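Cerkstead Gallery: Contact Segmentation from Head-View Video

Stills from the hand-object work in Plilus, our annotation and perception toolchain. The segmenter was retrained in September on 3704 labeled clips, each trimmed to 300 images. Its output feeds the planner that generates wiping paths for flat and shallow-rimmed surfaces. Page maintained by Oana Barbu.

Tray cleaning is the hardest task in the kitchen set. Tool head and work surface are close in color, and the fingertips cover part of the contact patch. The tracker handles rod and pad as one rigid body until the pad is pressed down, then switches to a two-link model.

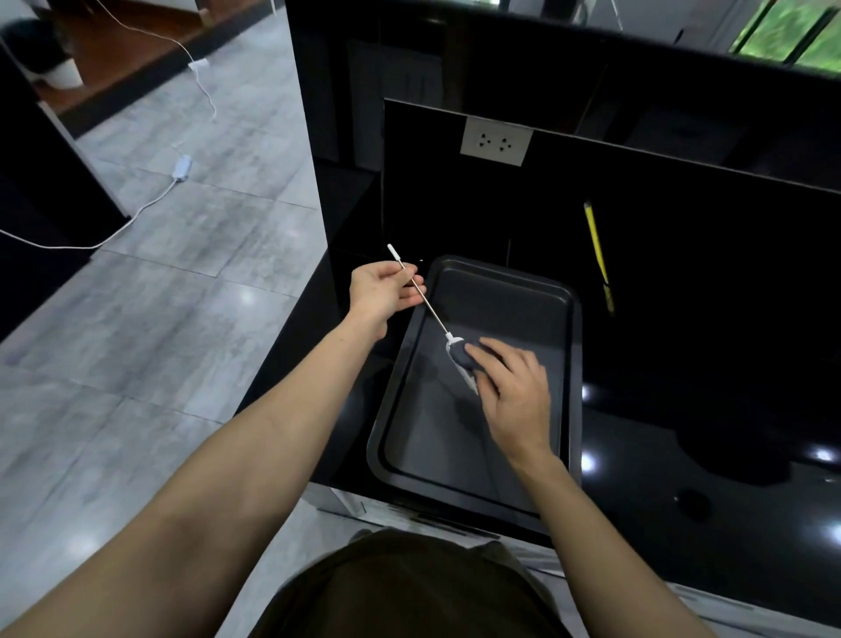

Two-handed pad contact, dark gray tray. Left hand on the rod, right fingertips on the pad.

Glossy counters remain a source of false edges. Ceiling light reflections are masked before depth estimation. The mask is recomputed for every image, at a cost of 92 ms.

Path export uses the Grirnidley format, resampled to 1000 points per stroke. Force labels are not included in this release. The Iwasaki importer still drops the second hand; use the command-line converter until the fix is merged.

Last updated 2021-11-21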